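4.2 Transfer of deformable food items in simulation

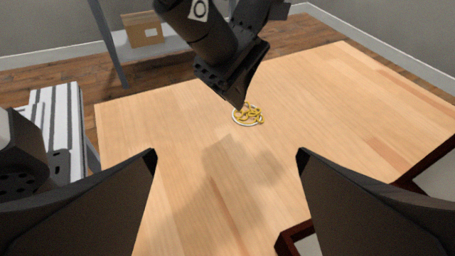

Figure 3. Simulated two-arm task with a plate of noodle-like strands.

Rigid objects such as cups and blocks tell us little about how a policy copes with material that bends, tangles and slips. We therefore added a deformable task to the Nunby suite and trained the Gendeck policy on 700 simulated demonstrations, with no change to the network or its inputs. The strands form a loose heap of overlapping loops, and in the state shown in Figure 3 one of them already hangs over the rim of the plate. Such loops matter for scoring — a grasp that closes on an overhanging strand tends to drag its neighbours with it. We count a trial as successful only if the strands are lifted clear and the plate stays on the table.

Each policy was tested from 21 starting layouts, with 5 trials per layout. The position of the plate and the shape of the heap were varied between layouts, while the lighting and the furniture of the room were held fixed. The Sheehan baseline was given the same demonstrations and the same time limit. Failures are grouped by cause in the next section.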